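# How to Enter a Bingo Prize Draw and Check Your Tickets

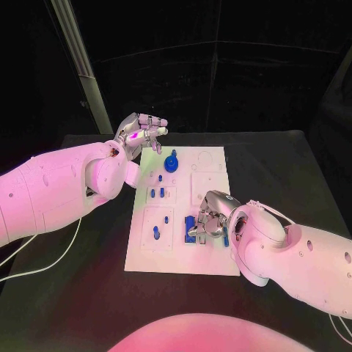

*Terkolel, player guides editor at Brirdale Bingo*
*January 30, 2019*

Most bingo draws need you to opt in before your play counts. These steps cover the Samarakoon draw, which closes when the January tickets have been issued.

1. **Log in and open Promotions.** It is in the left menu on a computer and under the account icon on a phone.
2. **Press Opt In.** The button turns gray. Games you played before opting in do not earn tickets.
3. **Make a deposit of $20 or more.** Smaller deposits are not added together. Bonus money does not count.
4. **Play in the Haken room.** You get one ticket for every $7 in cash wagers. Side games such as slots earn nothing toward this draw.
5. **Check your tickets.** Go to My Account, then Tickets. The list updates overnight, so today's play shows up tomorrow.

## Reading a ticket number

Each ticket has two parts, for example 321-773. The first part is the draw code and is the same for every player. The second part is yours. Winning tickets are listed by the second part only.

## If tickets are missing

Look at your wager history first. Wagers made with bonus funds are marked with a B – these are left out of the count. If the cash wagers still don't match, send support a message with your username and the day you played. Leave the draw code out of the subject line, as it sends the message to the wrong queue.

Prizes are paid as cash with no wagering attached. Your account has to be verified before you can withdraw.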